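House rules for a two-arm bench

I keep getting asked for the rules we use around the arms, so I'm putting them in one place. They started as a sheet taped to the door at Feststead and have been rewritten a few times. 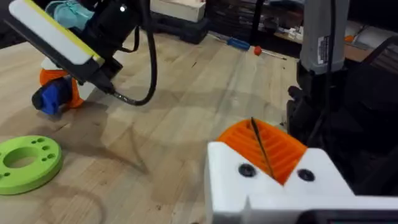
Before the power goes on

Look at the table first. The work area should hold the part you are working on and whatever the job needs. Hand tools go to the back, with the handles out of the sweep of both arms. A screwdriver with a round handle will roll if something bumps the table, and it rolls toward the low side. Ours is the front.

Brush off the chips and slivers. A crumb under a flat part is enough to make it rock when the finger comes down on one side, and then you spend the afternoon adjusting a grip height that was fine to begin with.

Check the finger inserts by hand. We use soft ribbed ones. Press each one sideways and watch the ribs. If one stays bent, or if there's a split where two ribs meet, replace it. Then try the screws on the mounting plate with a driver. Finger tight doesn't count. I log insert changes by grip cycles, and the last pair went 1,720 before a rib let go. I now swap them at 1,500 and don't argue with myself about it.

Cables

Most of our stops have been cable problems. A loop that looks generous with the arm parked can be too short with the wrist turned all the way over, and a loop that is too long will drag across the table and take a part with it.

The rule is to run each arm by itself, at the slowest speed, to the four corners of its work area and through a full wrist turn, with one person watching only the cable. Do this after any change to the mounting, even a small one. Write down the date and your initials. If the cable touches the table at any point, it gets a clip or a new route before the job runs.

Don't pull a cable tight to get it out of the way. Wurnell, the shop that does our repairs, has replaced two connectors for us that were pulled half out that way.

Where the two arms meet

Two arms over one table need a shared zone, and only one arm at a time gets to be in it. We set it in software and we also mark it with tape on the bench when we teach a new job. The tape comes up afterward. The software zone is the one that matters, but people stand in better places when they can see a line.

For a handoff, the receiving arm closes first, then there's a pause, then the giving arm opens. The pause is 595 milliseconds on our setup. That number came out of trial and error and you shouldn't copy it. Find your own with a part you don't mind dropping.

People

One person holds the stop button and does nothing else. If that person needs to answer the phone, the arms stop.

No hands over the table while either arm has power to its motors. "Paused" counts as powered. I know small arms feel harmless compared with the big ones behind fences, but a small arm can still pinch a finger against a wooden table, and I have done it. Sleeves up, no lanyards, hair tied back.

New jobs run at reduced speed for the first 60 cycles. If anything gets changed during those, the count goes back to zero. This is the least popular rule we have.

Keeping the sheet short

The version we had in May was 39 lines long and I doubt anyone read past the first ten. We cut it by moving everything that only applies to one job onto that job's own card. The Tultgate card, for instance, has its own grip settings and a note about which way up the part goes. None of that belongs on the door.

These rules sit under the formal stuff and don't replace it. If your arms came with a manual and your building has a safety procedure, those come first, and you still need a proper risk assessment for each task. What I've written covers the gap between that paperwork and a normal morning at the bench.

I still haven't settled what to do about camera mounts. Ours get knocked a little out of line and it's hard to tell until the grips start landing off center. At the moment we check them against a printed target at the start of each session. It takes a few minutes and it gets skipped. If you have a check that people keep doing, leave it in the comments.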